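I finally quit the gym in September, and I've been swimming at the Tellden pool ever since. It's 20 minutes on the bus and the lockers eat your coins, but wow, I love it!

My first week I could barely do 100 yards without hanging off the wall like a wet coat. Then a woman in my lane, Rochelle, told me to breathe out underwater (I'd been holding my breath the whole time) and things got a lot better.

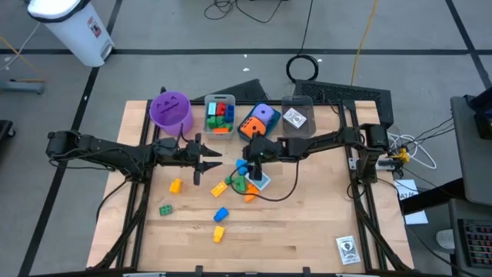
The other thing was slowing down. I used to race whoever was next to me, including kids, and I lost to most of them. Now I pick one easy pace and stick with it — usually with some awful song stuck in my head.

## What I bring

Goggles, a cap, flip-flops, a banana. I tried fancy anti-fog spray and went back to baby shampoo.

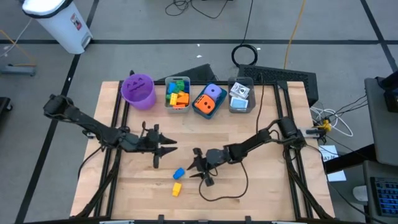
*By Natália Azevedo | January 13, 2023*

Mornings are best if you can stand the cold walk in. After work it's packed, and the slow lane fills up with people chatting at both ends (I've been one of them, sorry). I'm trying backstroke next, so if you swim at Tellden and somebody bonks you on the head, please say hi.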